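Zukine ZK-48 PoE Extender for IP Cameras
Item no. 3519

The ZK-48 carries network data and power past the 100-meter limit of standard Ethernet cable. It is installed in line between a PoE switch and an IP camera, and it takes its own power from the switch, so no outlet is needed at the mounting point. Typical uses are parking lot poles, long warehouse aisles and gate cameras.

One input port connects to the switch and two output ports connect to cameras or to another extender. Both output ports run at 10/100 Mbps and share the power left over after the extender has taken its own supply. Check the rated draw of each camera before connecting two of them to one unit, and allow for infrared lights, which raise the draw at night.
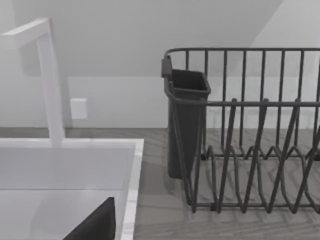 Features

1 PoE input, 2 PoE outputs
Extends the link by a further 100 m per unit
Up to 2 units in series
No configuration, IP address or software needed
Link and power LED on each port
Wall mount or DIN rail (clip included)
Metal housing with ground screw

Installation

1. Switch off PoE on the port you plan to use.
2. Fix the extender to the wall or rail. Leave 8 cm free on each side for air.
3. Connect the ground screw to building ground.
4. Run the cable from the switch to the port marked IN.
5. Connect the camera to OUT 1. Use OUT 2 for a second camera or for the next extender.
6. Switch PoE back on. The power LED lights first, then the link LED.

If the power LED is on but the link LED stays off, test the cable run in both directions. Copper-clad aluminum cable is the most common cause of trouble on long runs – use solid copper CAT5e or CAT6 only. If the camera restarts when its night lights come on, the power budget is too small for the distance. Move it to a unit of its own or use a higher-power port on the switch.

The housing is not sealed. For outdoor use, order the Bollell junction box separately. The box takes one extender and has cable glands for three cables.
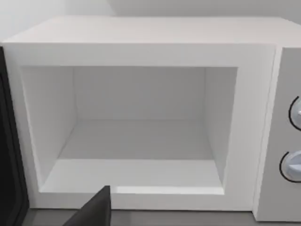
SPECIFICATIONS

Input voltage: 48 V DC over Ethernet
Standards: IEEE 802.3af / 802.3at
Data rate: 10/100 Mbps, auto-sensing
Cable: CAT5e or better, solid copper
Connectors: RJ45, shielded
Surge protection: all ports
Mounting: wall or DIN rail
Color: black

In the box

ZK-48 extender, DIN rail clip, wall screws and anchors, ground wire, printed quick guide. Network cables are not included.

Related products

Vinden rack PoE switch
Myung single-port PoE injector
Bollell outdoor junction box

Ordering and support

The ZK-48 is sold singly and in installer packs. For pack prices or help planning a long run, write to Ye-seo Ham in technical sales. Please include the camera model, the cable type and the length of each run.

Page updated April 9, 2021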